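Moving week, day 5

Quick one tonight, laptop is on the floor and so am I. We're out of the Bummont flat and into Ridville, mostly. Keys came at 11, van came late, sofa did not fit up the stairs. Classic.

Biggest lesson so far: pack the kitchen last. I packed it first. Ate cereal out of a measuring jug for 2 days.

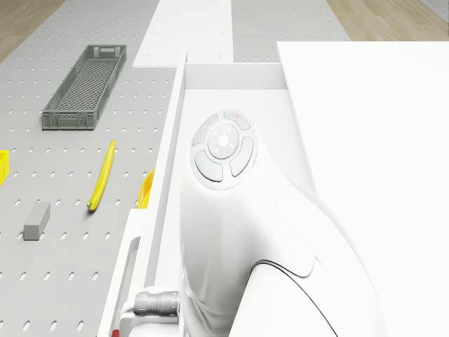
Hofstetter wrote under my last post that I should stop labeling boxes by room and label them by the day I'll need them. Fair point. Wish I'd read it before taping up 13 boxes that all say MISC.

Other stuff. Change your address early, teh bank takes forever. Keep the screws from the bed frame in your pocket, not in a bag, not in "the safe place". Still looking for the safe place. Feed whoever helps you carry. Pizza, not promises.

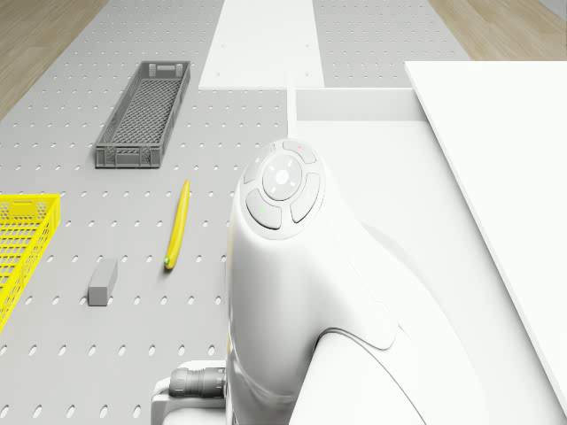
Hermine Rainer
Writer and editor of this blog

Neighbors seem nice. One knocked to say trash goes out the night before, and that the street floods a bit in March. Good to know, I guess? Water pressure is great. Bedroom gets sun at five in the morning, so curtains are top of the list now.

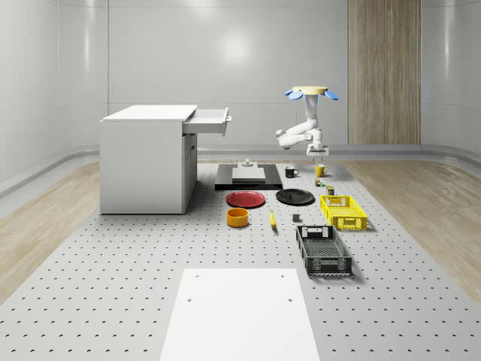

Also the top of the list: the internet guy, a doormat, a second key. Sofa is living in the hallway untill we think of something. More when I've slept.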